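Pravura Handheld Gripper — Product Overview

Home Products Data Capture Pravura

Pravura is a two-jaw handheld gripper for recording manipulation demonstrations in ordinary homes. Policies are trained on the wrist view alone. In the Jiledska study, 2660 demonstrations were recorded and 1669 kept after trajectory filtering. The filtered set trained faster and gave the better policy — the full set was noisier at grasp onset.

Item no. 1212
Jaws: 2, hinged linkage
Fingertips: replaceable, sold singly
Filter software: Okitz, included
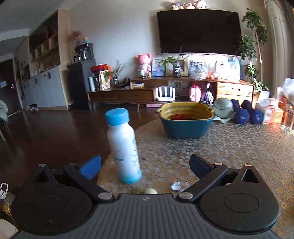
Can the filter be run on demonstrations we already have?
Okitz accepts any recording with a camera pose and jaw width for every time step. Older files without jaw width must be converted first.

Request a quote
Download the method note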